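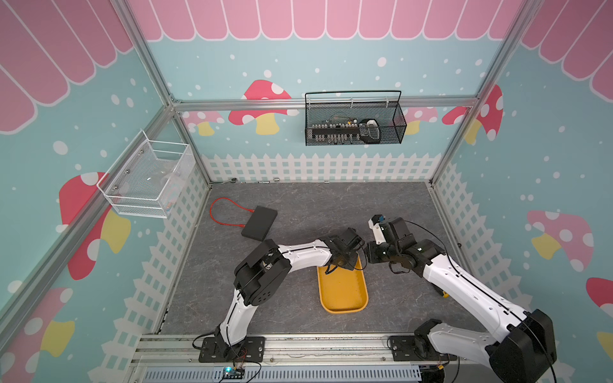 A tennis match is made of points, the points make games, the games make sets, and the sets make the match. Before any of that can be counted, both players need to agree where the court stops. The floor here has walls on three sides, with a white picket fence running along the bottom of them, so the edge is easy to find. A tennis court has painted lines for its edge. If the ball lands inside the lines, or touches any part of one, it is in. If it lands outside them, it is out, and the player who hit it loses the point.

Sport > Racket sports > Tennis > Scoring
Search this site Go

How scoring works in tennis

Points

One player starts each point by serving, and that player is called the server. The other one is the receiver. The server gets two tries at putting the ball into the box diagonally across the net. A missed first try is called a fault. Missing both is a double fault, and the receiver gets the point.

Tennis has its own names for the points. No points is called love. Your first point takes you to 15, your second to 30 and your third to 40. If you win one more after that, and the other player has not reached 40 too, you win the game.

The server's score is always said first. Suppose Hiwot is serving to Tsehay. Hiwot wins the first point, so the score is 15-love. Tsehay wins the next one and it is 15-all. "All" means the same for both. Then Tsehay wins another and it is 15-30, because Hiwot is still the server and her score still comes first.

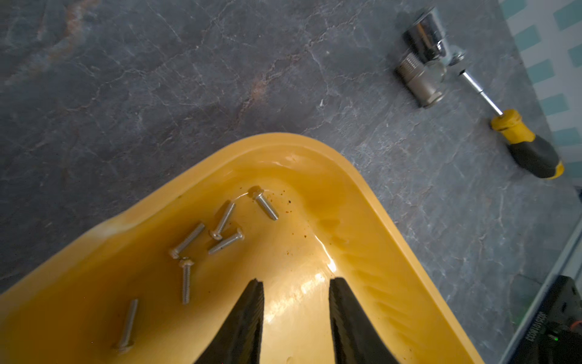 If Hiwot now wins two points in a row, the score is 40-30. She needs one more for the game. Tsehay needs to win the next point to stop her, and if she does, both players are on 40. That score is not called 40-all. It is called deuce.

Deuce and advantage

From deuce, a player has to win two points in a row. The first of them gives that player the advantage. If the same player wins the next point too, the game is over. If the other player wins it, the score goes back to deuce and they start that part again.

There is no limit to how many times this can happen. Some games are finished in four points and others go back to deuce again and again. In some children's matches, and in some doubles matches, the players use a shorter way. At deuce they play one last point, and whoever wins it wins the game.

Games and sets

The players take turns to serve, one game each. They also change ends after the first game of a set, then after the third, the fifth and so on. Changing ends is fair because the sun or the wind may be worse on one side.

To win a set you need six games, and you must be two games ahead. A set can finish 6-0, 6-1, 6-2, 6-3 or 6-4. It cannot finish 6-5. At 6-5 they play another game. If the player in front wins it, the set is finished at 7-5. If the player behind wins it, the score is 6-6 and in most matches they play a tie-break.

When you read a set score in a results list, the winner of the match usually has their games written first. So a match written as 6-4, 5-7, 6-3 means that the winner took the first set, lost the second and took the third.
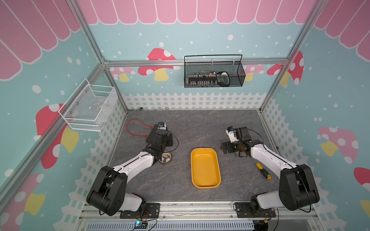
Mulugeta Feyisa: We had an argument at home over this. My son says the player with the most points must win the match, and I said that is not so. Which of us is right?

You are. It is possible to win more points than the other player and still lose. Think of a player who wins the first set 6-0, with plenty of easy points, and then loses the next two sets 6-7 and 6-7. That player may have more points altogether, and more games as well, but the other player has two sets to one. Sets decide the match.

The tie-break

A tie-break is one special game. The points have ordinary numbers: one, two, three and so on. The first player to reach seven wins, as long as they are two points in front. If it gets to 6-6 inside the tie-break, they carry on until someone is two ahead. It might end 8-6, or 12-10.

Serving is different too. The first server serves for one point only. After that, each player serves for two points at a time. The players change ends each time they have played six points.
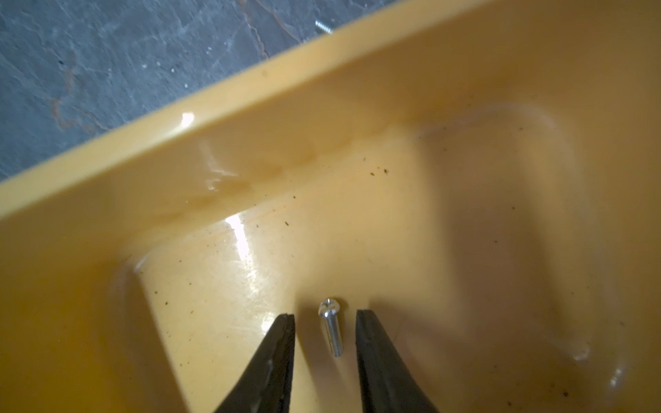
The winner of the tie-break wins the set, and the set score is written as 7-6. Sometimes you will see a small number in brackets after it, such as 7-6 (5). The number tells you how many points the loser of the tie-break had. With a 5 in the brackets, the tie-break must have ended 7-5. With a 9, it must have ended 11-9.

Winning the match

Most matches are the best of three sets, so the first player to win two sets wins. A few big men's tournaments use the best of five, and there you need three. At the Drerkance junior tournament each September, the early matches are one short set, first to four games, so that all 64 players can have a turn before the courts are needed for something else.

There is no clock in tennis. A match stops when somebody has won it, and a player who is a long way behind can still catch up.

Try it yourself

Asnakech is serving. She wins a point, then the receiver wins three, then Asnakech wins two. Say the score out loud after each point. You should end on deuce.

Words to remember

Love: no points.
All: both players have the same score.
Deuce: both players are on 40.
Fault: a serve that misses.
Let: a serve that touches the net and still lands in the right box. It is played again.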